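Florklow Neighbors' Newsletter
From the clothing exchange

What we learned about washing wool and cotton, and the dates for autumn

Dear neighbors,

In the last newsletter I promised to write something longer about washing. Many of you asked me at the table in May, when we had the spring exchange in the hall on Wadia Street, and I could not answer everybody well because there was a line to the door. So I take the space now. The editor gave me one page and I have used more than one page, for which I thank her.

First the news of the exchange itself. In May we received 152 pieces of clothing and 14 pairs of shoes. Most of them found a new home the same afternoon. What remained was mainly men's shirts in very large sizes and some children's snow pants, and these are stored in the closet behind the kitchen until the next time. If you know a family who needs snow pants before then, please write to me and I will open the closet.

The sorting took us much longer than the exchange. A good part of the clothes came to us clean but tired. By tired I mean that the fabric is still strong, but the piece has lost its shape, or it has small balls under the arms, or it was washed together with something dark and became gray. With wool it is often one size smaller than the label says. Yolotzin Quintero, who sorted the knitwear with me, made a separate pile for these and we called it the pile of regrets. She knows wool much better than I do. Her mother had a small knitting workshop, and most of what I write here about wool I have from her.

About shrinking

Wool does not shrink from warm water alone. It shrinks from warm water together with movement, and also from a quick change between warm and cold. The fibers have small scales, and when they are rubbed they catch each other and do not let go again. I always believed it was only the temperature, and for years I washed my sweaters in cold water and rubbed them hard with my hands at the neck, where the dirt is. The neck became thick like felt. Now I know why.

Yolotzin's way is this. Fill a basin with water that feels like nothing on your wrist, neither warm nor cold. Put in a small spoon of wool soap and mix it before the sweater goes in. Press the sweater down and leave it for 15 minutes. Do not rub, do not twist. Let the water go out while you hold the sweater to the side, then fill again with water of the same temperature. Two times rinsing is normally enough. If you use the wool program of your machine, this is also fine for most sweaters, but check first that your machine really has one. "Delicate" is a different program on many machines and it can turn much faster at the end.

I am asked very often which soap. I use the one called Vik, which they sell at the small store by the bus stop, but I do not believe it is better than others. It must say wool on the bottle. Normal powder is too strong for wool if you use it often, and fabric softener is not needed at all.

About drying

A wet sweater is heavy. If you hang it on a line, the weight of the water pulls it down and you get sleeves for a person with very long arms. Lay it on a towel, roll the towel together with the sweater inside, and press with your knees or your hands. After this, put it flat on a second, dry towel and give it the shape with your fingers. Pull the ribs at the bottom together a little, also at the wrists. Then leave it in peace, away from the radiator. In my apartment a thick one needs two days and I turn it over in the morning.

Cotton sweatshirts are less difficult. They can hang, but please hang them from the bottom and not from the shoulders, or you will see the marks of the clothespins for the rest of their life. Turn them inside out before washing if there is a print. I wash them at a low temperature with other things of similar color. The dryer makes them short. Maybe not the first time, but after one winter you will see it in the sleeves.

About the small balls

We have bought one fabric shaver of the brand Fliditis for the exchange and you may borrow it. It is in the gray box with the sewing things. Please empty it after use! The last time it came back full. Lay the garment on something flat and hard, not on your knee, and move the shaver without pressure. When you press, it makes holes. I made one in a cardigan of my husband and he still has not found it.

The small balls come mostly in the first months, from the shorter fibers, and later there are fewer. So it is not always a sign of bad quality when a new sweater has them.

About moths

Three bags in May had moth holes, and one had the moth also. We had to take that bag outside and put everything in the freezer at Yolotzin's house. Her family was very patient about the peas. If you bring wool to us, please look at it first in daylight, especially under the collar and in the folds. Moths like clothes which were worn and put away without washing. They do not like to be disturbed, so it helps if you take everything out two times in a year and shake it. Cedar wood smells nice, but I would not trust it alone. If you see holes, put the sweater in a closed plastic bag and freeze it for two weeks.

About bringing things to the exchange

The same questions come before every exchange, so I answer them again.

Clothes must be washed and fully dry. They do not need to be ironed. Small repairs are welcome and we have a repair corner, but please put a safety pin with a note on the place, otherwise we do not find it. Buttons that have fallen off can come in a small bag, also with a pin. We do not take underwear, swimwear or pillows. We do take scarves, hats and gloves when both gloves are there.

Please fold the sweaters and do not hang them. We have only one rail and it is for coats and dresses. For folding, it is enough to lay the sweater flat, bring the sleeves in over the body and fold it up from the bottom, so that it fits in a banana box. If everybody folds in the same way we save a lot of time on the morning of the exchange.

You can put a paper with the size inside the collar, because many labels cannot be read anymore. Write also "shrunk" if it did shrink. A shrunk sweater is not garbage. We had a child's size that was before a ladies' medium, and it was taken in the first ten minutes. And the ones which are really felt are wanted by the craft group for making mittens and covers for hot water bottles.

Some numbers and a request

The hall costs us money for heating from this season, and we need a little help. The neighbors' fund gives us 200 dollars for the whole winter, which I am very grateful for. It will cover the heating but not the coffee. There will be a tin at the door. Nobody is obliged.

We need also people for the sorting. You do not need experience. It is two hours in the evening on the day before, sitting at long tables, and usually somebody brings cake. If you can read labels in Italian or Portuguese you will be very popular with us.

The dates for the autumn and winter exchanges will hang on the board at the hall as soon as I have the key schedule. They will be also in the next newsletter.

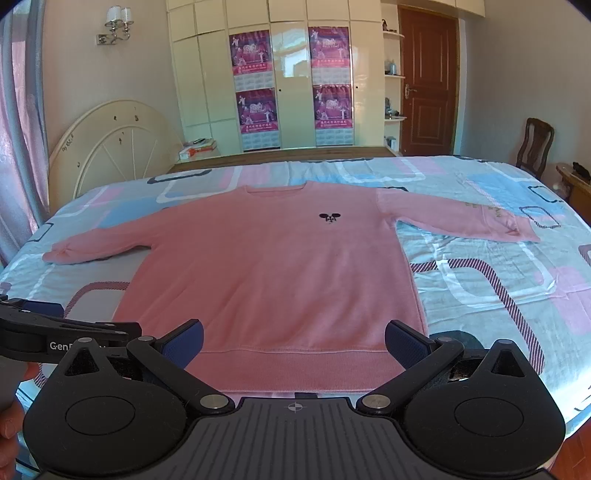
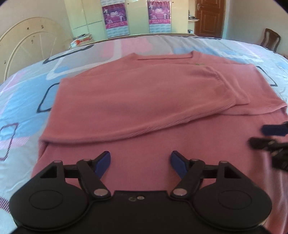
A sweatshirt and a knitted sweater, both in pink.

Kekeli Eshun
Coordinator of the clothing exchange
3 October 2021

One more thing on stains, which I forgot to put in its place. If you have oil on a cotton sweatshirt, use dish soap before the washing and let it stay for some time. On wool try it first on the inside at the hem. For red wine I have heard many recipes and I have no opinion, we drink mostly tea.

The gray box with the shaver can be picked up from me in the evening. Please write your name in the notebook that is in the lid, and the day when you took it. There is also a darning mushroom in the box, two packets of needles and wool in brown, navy and green. If you have leftover wool in other colors, especially in pink or light gray, put it in the box when you bring it back.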